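Keep the Big Table at Asham

The Asham branch library is getting new furniture this fall, and the plan on the notice board takes out the shared tables on the ground floor. In their place will be 25 single study desks, each with a divider on three sides. I think this is a mistake, and I want to set out why before the order is placed.

I understand the case for the desks. Ginevra Gatti, who drew up the plan, answered my questions by email and was fair about it. People want outlets. They want to take calls on a laptop without a stranger at their elbow. A survey in June got 130 replies, and privacy came first on the list. I filled it in too, and I probably ticked privacy myself.

But the survey asked what people wanted when they came alone. It had no question about coming with a child, a neighbor or a box of papers. Brenda Holroyd has done her taxes at the long table by the window for years, with receipts spread out in rows. Try that on a desk the width of a cafeteria tray. The Sunrise knitting group needs to see each other's hands. Two kids with one school project need one surface.

A table also lets you sit near people without having to talk to them. I worked from home for four years after Mazza closed its office, and some weeks the library table was the only place I sat down with anyone. I rarely spoke. Someone would slide a newspaper over, or ask if the chair was free. A row of dividers won't give you that.

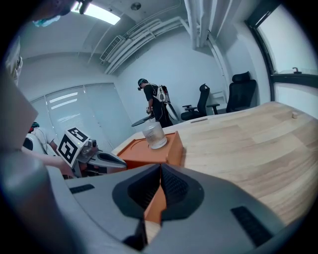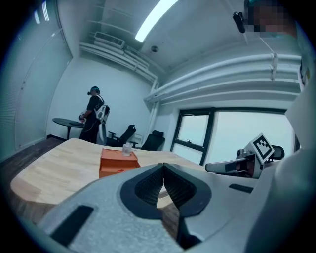
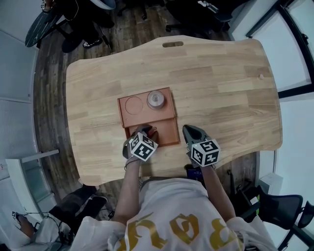
Work on a wooden tabletop.

The money doesn't settle it either. The quote for the desks comes to 1,480 dollars more than repairing and refinishing the tables we have. I've heard it said that the old ones are worn out. They're scratched. One has a short leg with a folded card under it. Janaka Jayasinghe, who repairs furniture on Mill Street, looked them over and told me the joints are sound.

I'd be glad to see some desks. Put eight along the back wall, where the outlets already are, and keep two of the tables up front. The students get their quiet and the rest of us get a place to spread out. Graziella Zanetti suggested this layout at the spring meeting, and as far as I know it was never priced.

Comments are open at the front desk until the end of the month. The form is one page. There's a box for other remarks on the back, and I would use it to ask for the price of the mixed layout.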